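4.2 What people did with a place setting

By this point in the project we had given up on asking people how they set a table, because everybody just tells you what their mum told them. (Fork on the left, glass up and to the right, elbows off.) So for the second round we stopped asking and started watching where things ended up. The full Stestside set has 3630 table entries in it, and I went through 647 of those by hand with Araceli Arroyo over a very long November. We argued about nearly all of them, mostly happily!

A quick word on what counts as a setting. We used the loosest rule we could get away with, which was anything put out on a table with a plate or bowl as its anchor. That let in breakfast, soup, a late snack, and a fair few arrangements that Rodrigo Moya wanted thrown out for being "not a meal by any stretch". I kept them in. If you only look at proper dinners you end up studying manners, and I was much more curious about what people do when they want a bowl and a drink within reach and aren't thinking about it.

We noted three things for each entry: what the anchor was, whether it had something under it (mat, cloth, tray, bare table), and which neighbours shared that something with it. The third one is where it got interesting.

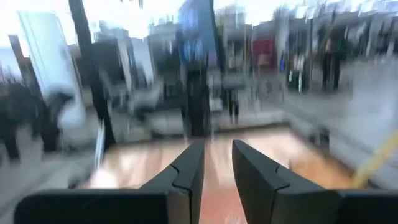
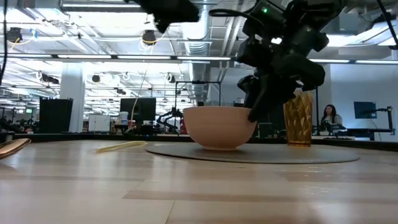

Figure 7. Two views from the same place: blurred view of the room beyond two black gripper fingers (first) and a table with placemat, bowl and tumbler (second).

A placemat does a funny job, when you think about it. We buy it to save the table from scratches and rings, and then we treat its edge like a fence. Things on the mat belong to the meal, and things off the mat are waiting around or on their way somewhere else. The table in the second view of Figure 7 is a nice plain case: the pale pink bowl sits on the left half of the round grey mat, the amber tumbler stands on the mat just to the right of it, and the thin yellow stick (Araceli coded it as a chopstick, I coded it as "utensil, unsure") lies on the bare wood in front. So the bowl and the glass share the mat and the stick doesn't. We saw that split over and over in the entries we hand coded, and I'd guess it has a lot to do with shape. A round mat has no straight side to line a long thin thing up against, so the long thing tends to get left on the table at whatever angle it lands.

Glasses surprised me more. The etiquette books on my shelf want the glass above the knife, well clear of the plate. Our people pull it in close, often so close that you'd have to watch your sleeve. Amparo Garrido thinks this is a small table habit that sticks with you after you move somewhere with a bigger table, and I like that idea a lot, though we have no way of testing it with the entries we've got. Tall glasses get pulled in just as much as short ones, which rules out my own pet theory about people being scared of knocking them over. Oh well.

Bowls also drift. When a bowl is the only thing on a mat it sits in the middle, pretty reliably. Put a second thing on the same mat and the bowl gives up the centre and moves across to make room, so you end up with a sort of pair sharing the space. We started calling this "budging over" in our notes and Bonifacio Campos has begged me to use a more serious term, but I haven't found one that says it better. Footed bowls budge as readily as flat-bottomed ones. Colour makes no difference that we could find, and matching doesn't either: people will happily put a plain ceramic bowl next to patterned glass without a second thought.

There are gaps in all this. Some 1000 entries in the full set have no mat, cloth or tray of any kind, and on a bare table our sharing measure has nothing to hold on to. We tried using distance in its place and it was a mess, as two things can be close together on a bare table simply from being put down by the same hand. The coding sheet also had no box for things lying half on and half off the mat, and there were plenty of those (spoons, mostly). Araceli put them down as on, I put them down as off, and we only noticed in the last week. We've recoded the lot as "straddling" and I take them up by themselves in 4.3, along with the trays, which behave differently enough that I didn't want them muddying the water here.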